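Journal > Visits > Automation

Journal Visits Reading Contact

Open day at Naltau, August 22, 2026

I attended the Naltau open day at the invitation of Femke Coppens, who directs the handling programme at Verbruggen. Visitors were received in groups and each group was given two demonstrations. The first concerned Fliker, a hand-held gripper with which staff record everyday tasks so that a robot arm may later learn them.

Ms Coppens explained that the programme aims to collect 4000 recordings, of which 1000 are complete. Work is carried out at ordinary tables, among cups and papers, and every operator receives three hours of instruction.

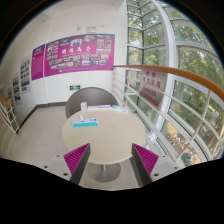 Does an operator need to know how to program?
Operators need no such knowledge; a steady hand and some patience are sufficient, and the software is looked after by a separate team.

The second demonstration was given by Flilteo, whose sorting arm handled small parcels at a modest pace. It stopped once and was restarted by hand. I should have welcomed more time for questions at this stage, particularly on the matter of maintenance.

I am grateful to Ms Coppens for her courtesy. The printed programme may be requested from the Naltau front desk.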